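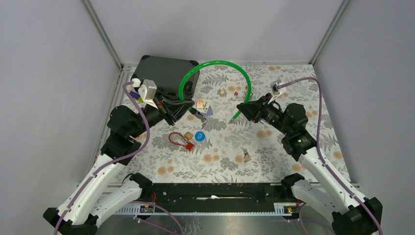
Two arms of a Halline teaching station hold a flexible green tube in an arch above the table. Photo: Prorkska

Prorkska opens teaching room for two-armed robots in Tolturlow

TOLTURLOW, January – Prorkska, a maker of equipment for robot teaching, has opened a room in Tolturlow where workers from small factories can show tasks to robots by hand or by remote control. The room uses the company's Halline stations, each with two arms, and it is open to outside companies from this month.

In a Halline station the person who teaches does not write a program. The person performs the task through the robot, many times, and the station records the movement of the arms together with the pictures from the cameras. From these recordings a control model is trained, which can later try the same task without a person. Prorkska calls one recorded performance a "showing".

For most tasks the company asks for 200 showings before the first training is made. Tasks with soft or flexible parts need more, and for these the present rule is 300. The library of the Tolturlow room now holds 1000 showings in total, made by the company's own staff during the preparation months.

Two ways to show a task

The first way is by hand. The motors of the arm are set to a light mode, the teacher takes hold of the arm near the wrist and leads it through the movement. This way is easy to learn, and it is suitable for tasks in which one arm does most of the work, for example placing a part in a holder or pressing a lid closed.

The second way is by remote control. The teacher sits at a separate desk with a pair of smaller arms, and the arms of the station follow them. Both hands are then free to work at the same time, and the body of the teacher does not stand between the cameras and the table. For all tasks with two arms Prorkska recommends this second way.

"When you lead two arms by hand, you are soon tired and your elbow is in every picture," the company writes in its guide for new teachers. "From the desk you can repeat the task in a calm manner, and the twentieth showing looks like the second."

Why a tube

Among the first tasks offered in the room is the handling of a flexible tube. A rigid part stays in its form after it is gripped. A tube bends, and its form depends on where each gripper holds it and how far the two grippers stand from each other. If they come nearer, the arch becomes taller and narrower. If one of them turns, the whole tube turns with it and can lean to a side.

These things are difficult to describe in a program but a person manages them without much thinking. The teacher is asked to keep the speed low, to make small pauses before each grip, and to let go with one gripper only after the other one holds safely. Showings in which the tube slips are not deleted. They are marked and stored apart, so that the teacher can look at them later – the company considers this a useful part of the training of people also.

Tables with a history

The tables are not kept bare. In the room it is normal to work on a printed tablecloth, with small things such as playing cards, a die or a cable lock lying near the task. The cloth and the small things are changed between groups of showings. A model which has seen only one clean table often looks for the wrong sign, for example the edge of a bright sheet, and it fails when this sign is missing. Prorkska wants that the model pays attention to the part and to the grippers.

The walls of the station, on the other hand, remain plain and pale. The company tried patterned walls in an earlier version and found no advantage, only more work with the lighting.

The room and the courses

The teaching room is situated in a former rope works built in 1908, five minutes on foot from the Tolturlow railway station. The thick walls keep the temperature even, and the floor was made level again before the stations were installed. Visitors enter from the yard side.

A course for new teachers takes two days. On the first day the participants learn the light mode and the remote desk and make their first showings with simple parts. On the second day they work on a task which they bring from their own factory. Parts must fit on the table of the station, and each should be lighter than a full water bottle. No experience with programming is required, but at least one participant from each company should know the task well from daily work.

All recordings made with a customer's parts belong to the customer. They are handed over at the end of the course and are not added to the library of the room without written permission.

The room is open from 8:30 in the morning until 5 in the afternoon. Companies which wish to see a station before they book can come to an open hour, held every afternoon at 4.

About Prorkska

Prorkska develops stations, desks and software for teaching robots by showing. Halline is its product line for tasks with two arms. The company has its office and its workshop in Tolturlow.

Press contact: Prorkska, Press Office, Tolturlow. Further pictures in print quality are available on request.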